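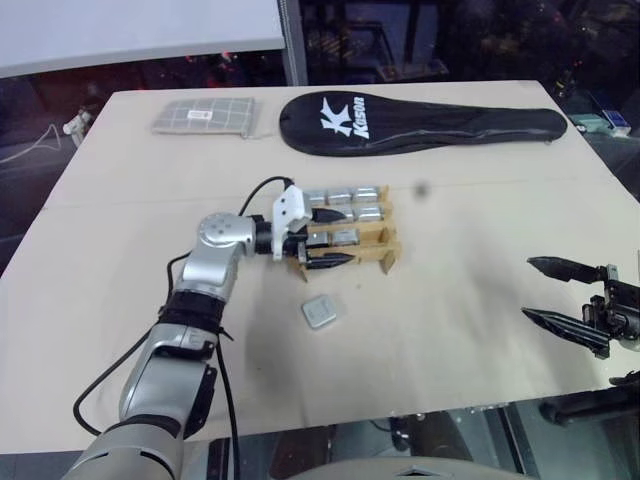
A small wooden rack with metal blocks on its three tiers.

I got to Tuulikki Lindqvist's place at 15 minutes past the hour, which for me is practically early, and she already had the coffee going and a tray of rye rolls out on the stove. "Eat first," she said. "You can't talk about storage hungry." So I ate first!

Tuulikki teaches the small-space class at the Wosbridge community center (it fills up every November, right before everybody's relatives show up), and she lives the way she teaches. Her apartment is one room and a kitchen on the top floor of an old house on the Climden side of the river. There's a plaque by the front door that says 1688, and I asked her if that could possibly be right.

"Oh, the cellar, maybe," she said, laughing. "The rest of it burned at least once. My landlord loves that plaque. I'd rather he loved the gutters."

She grew up in a big farmhouse with a mother who kept everything, and I mean bread bags, string, the lids of jars that had been broken for years. When the farmhouse was sold, Tuulikki and her brother spent a whole summer emptying it. "I wasn't angry at her," she told me. "She'd been poor. But I kept finding good things that had been ruined by being at the bottom of a pile. Beautiful linen, and mice had been in it. I cried more over that linen than over the house."

So that's her big thing, piles. She can't stand them. Her students always come in wanting bins (I'm a bins person myself, I have a closet full of them) and she tries to talk them into shelves first.

"A bin is a pile with walls," she said. "You want the thing on the bottom, you take out everything else, and then it lives on the floor for a week. Put a shelf in with the tiers close together. Closer than you think. People leave so much air above a stack of plates."

I asked what she tells people who can't buy anything new. She got up and showed me her spice shelf, which she'd made from an old Jillex crate, the kind the produce market leaves out by the back door. She took it apart with a butter knife and sanded it on the balcony, and the neighbor downstairs complained about the dust. They're friends now. He got a shelf too.

Not everything has worked out. She once had a plan to own only 100 things, and she kept it up for 40 days, counting forks. "I was so boring," she said. "I talked about my forks at a birthday party. My brother asked me to leave the kitchen."

These days she's reading her way through a box of letters from her aunt in Chornovol, and the box (yes, I noticed) was sitting on the floor by her chair with a sweater and two library books on top. I pointed at it. I couldn't help it.

"That's a pile," she admitted, and poured me more coffee. "I'm going to get to it when the letters are done. My aunt wrote very long letters."

The next class starts after the holidays, and sign-up is at the front desk. Bring a tape measure, and a photo of your worst cupboard.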